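The rulebook at Fallex is two sides of paper, laminated, and the person who wrote it would like it known that the first draft ran to 55 pages.

"I was proud of that one," she says. "It had a glossary. I found a copy under a kettle a month later."

She looks after working practice for the hand-held gripper programme, in which people do small household jobs with a gripper in hand and a camera recording, so that a robot may one day do them instead. We met at nine in the morning, which she described as the only hour when everyone still agrees with the rules.
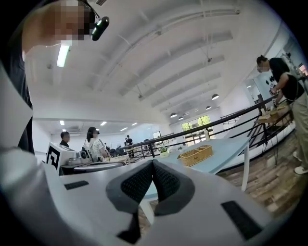 Photo: Fallex

The first rule concerns the table. Whatever the task needs goes on it before recording starts, and after that it is left alone until the run has ended. A basket, a plant and a bottle can stay all day if the task sheet says so.

"People are tidy, that's the trouble," she says. "They see a plant a bit off centre and they put it right. Very kind of them. Now I have one table in the first half of the run and a different table in the second."

The second rule is about speed. Newcomers move as they would at home, which is too fast, or as they think a robot would, which is worse. "We had a chap who did the voice as well," she says. The sheet now asks for an ordinary, unhurried hand, and a run is stopped at 90 seconds whether the job is finished or not.

Failures are kept. This took some arguing. An earlier set of guidelines, borrowed from a partner project called Prumero, told operators to delete any run in which something was dropped. She struck the line out in May.

"If you only keep the good ones, you end up teaching a machine that baskets are easy," she says. "Baskets are horrible. There are edges everywhere."

Did anyone object? "Oh, everyone. You'd be amazed how attached people are to looking competent in front of a gripper."

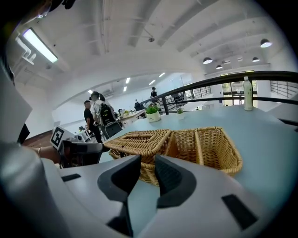 Fallex Working Practice Team

Then there are the markers, the black-and-white squares fixed to the grippers. They must be clean, flat and clear of fingers, sleeves and hair. Most of the runs she rejects come down to a thumb. She has asked for a better word than "occluded" on the reject form, and so far the best suggestion has been "thumbed", now in general use.

Consent has a section to itself, and here she stops joking. Everyone on the floor is told when recording is on, including those who are only passing through, and faces are blurred before any footage leaves the building. Anyone can ask for a run to be removed and need not say why. "Two lines on the sheet," she says. "They're the two I'd keep if you made me burn the rest."

The programme has logged over 600 runs under the present rules. I asked whether there was an outside standard she could have used and saved herself the bother. There are plenty for robot arms, she says, mostly to do with stopping them from hitting you. A person holding a gripper falls between the chapters – too much machine for the office handbook, too little for the safety cage people. Triverska, who share some of the work, have adopted the two-sided version and added a third side.

"I've seen it," she says. "It's about where to put your coat. It's quite good, to be fair. I'm going to steal it."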